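Cuaderno de calle, octubre
Proyecto Taklow: firmes, muros y sombra en el barrio

Mañana, antes de las nueve

¡Por fin hemos empezado con los cruces! Llevaba semanas con ganas de dejar las tablas y salir a mirar pavimento de verdad. El recorrido de hoy es el que dibujamos en Pavgate sobre el plano viejo, 800 metros casi rectos con todas las bocacalles numeradas, y al final se han quedado en nada más que la primera mitad, porque me paro en todo. No me arrepiento.

Lo que más me ha gustado es el color. En el plano la calle es una banda blanca y ya está, pero en el suelo hay un montón de grises: el polvoriento, el de los parches, el casi claro de las travesías. He apuntado los tonos con la cartilla de Didstead (la pequeña, la de bolsillo; la grande se queda en el taller, que pesa un disparate). Ojo, que la cartilla está pensada para fachadas y los grises oscuros se le quedan cortos. Hay que pedir la ampliación o mezclar nosotros unas muestras, que me parece bastante más divertido.

Cruce 17. Es mi favorito hasta ahora, con diferencia. Calle ancha, travesía a la izquierda, el árbol grande de copa redonda y ese muro blanco largo y bajo que te lleva la vista hasta el edificio de dos plantas. El firme está lleno de manchitas y motas claras, y hay una línea en diagonal, muy tenue, que no sé si es grieta o junta. Mirar con calma antes de ponerle código. El poste de hormigón se inclina un poco; lo anoto aunque no sea lo nuestro, porque en el plano ni siquiera figura.

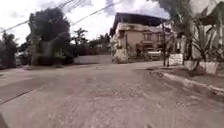 Muros y fachadas

El muro blanco nos viene de maravilla para la serie de superficies pintadas: es largo, está algo manchado y se puede comparar con los paños del edificio, que van del beige al crema y tienen churretes oscuros y bastante mugre. Me encantaría sacar de aquí una escala de envejecimiento propia, con escalones que cualquiera del taller pueda usar sin discutir una hora. Propuesta: fichas de 60 por 60, una por paño, y la referencia siempre a la altura del pecho. Si alguien prefiere otro formato, que lo diga antes de que corte el cartón.

Duda: ¿contamos los churretes como mancha o como desgaste? En Tawfik los metimos en desgaste y luego no había manera de separar la suciedad de la pintura perdida. Yo los pondría aparte.

Sombra y verde

Cielo cubierto pero muy luminoso, con algún trocito azul, o sea que hoy de sombras nada. Para los colores, en cambio, es una luz buenísima, pareja, sin brillos. El árbol grande hay que medirlo otro día con sol, por la mañana y a media tarde, para ver hasta dónde llega la copa sobre la travesía. Al fondo, por encima del muro, asoman palmeras y otros árboles; no entran en el inventario, pero en el dibujo de sección los quiero sí o sí, que sin ellos el cruce pierde toda la gracia.

Los cables también van a la sección. En el boceto de esta mañana me los comí y el cielo quedaba vacío, rarísimo.

Pendiente

Repetir la lectura de gris en la travesía con las 2 cartillas.
Pasar a limpio el boceto del 17, con poste y cables.
Preguntar en Pavgate si tienen un plano más reciente.
Cinta métrica nueva (la amarilla se engancha casi a los 17 metros y hay que tirar de ella como de una persiana).
Cartón para las fichas, del gordo.

Mañana sigo desde el 18, y llevo termo.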